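Part 4: Picking a hand and trying it on cloth

By now you've got the robot standing and the head camera talking to your laptop. Good. Now for the part I enjoy most, which is arguing about hands. Osaze Akinola and I have been swapping grippers on our humanoid since September, and these are the steps we've settled on. If you've only got one kind of hand you can still do steps 4 through 9, just skip the comparing.

What you'll be choosing between

The Gedska is a compact hand with short fingers. It closes fast and it's easy to aim, and if you drop it on a hard floor (I have, twice) it still works. The Tollar has more joints and looks fantastic in a demo. It can get its fingers under things the Gedska just bumps into, but it takes longer to tune and it sulks when the cable is tight. You can fit one of each, left and right, and run them through the same jobs on the same day. I'd do that before you spend any more money!

Setting up

1. Power everything down at the main switch and wait for the wrist lights to go out. Don't trust the stop button for this.

2. Undo the collar at the wrist, pull the old hand straight off, and push the new one on until it clicks. Tighten by hand, then give it one small nudge with the wrench.

3. Plug in the hand cable and leave slack in it. Bend the elbow all the way by hand and watch the cable while you do it. If it goes tight anywhere, start over with more slack.

Caution: loose cable near the legs is the thing I nag everyone about. A loop is fine. A loop that a knee can close on is going to cost you a connector.

4. Power up and open the Droma controller page. Each hand should show up with its own number. Ours come up as 192 on the left and 238 on the right; yours will be different, so write them on a bit of tape and stick it to the forearm.

5. Run the open and close test with nothing in the fingers. Listen to it. A clean hand hums, and a badly seated one ticks.

Note: if both hands move when you ask for one, they're sharing a number. Unplug one, change the other, plug back in.

The bed test

Ekaette Olaniyan got us started on this one. We'd been picking up blocks for weeks and feeling very pleased with ourselves, and she asked what happens with a bedsheet. Cloth is so much harder! It folds away from you, and the camera has a rough time finding an edge in plain white fabric.

6. Drape a white sheet or duvet over a bed and let one corner hang down close to the floor. Throw something dark on top, like a shirt. It gives you a quick way to check your exposure, and if the white is a little blown out but you can still make out the folds, leave it alone.

7. Stand the robot facing the hanging corner with its feet side by side and plenty of open floor around it. Tilt the head down until you can see the hem, both hands and both feet in the same view. I like having the feet in there, especially when the robot has to lean.

8. Spread the arms so neither hand blocks the other, then bring one hand in low by the hem. Keep the second one back over clear floor until it's needed.

Caution: keep your own fingers out of the gap between the hem and the hand. Fix the sheet with the arms paused.

9. Close slowly, lift a little, and hold. Then open, reset the corner by hand, and go again with the other gripper. Use the same closing speed for both or your notes won't mean much.

Save the head view every time you change something, even if the try was a flop. We keep ours in a folder called Anozie (long story), and I go back to it whenever Osaze swears the Tollar was better last month. Write the hand, the speed and the head tilt into the file name while you still remember them.

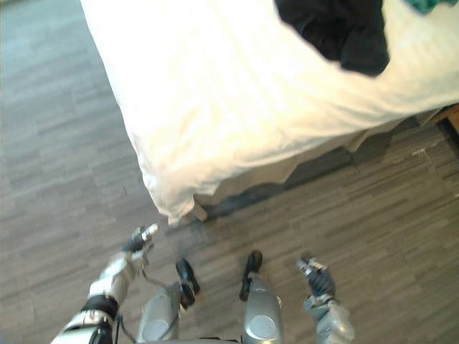
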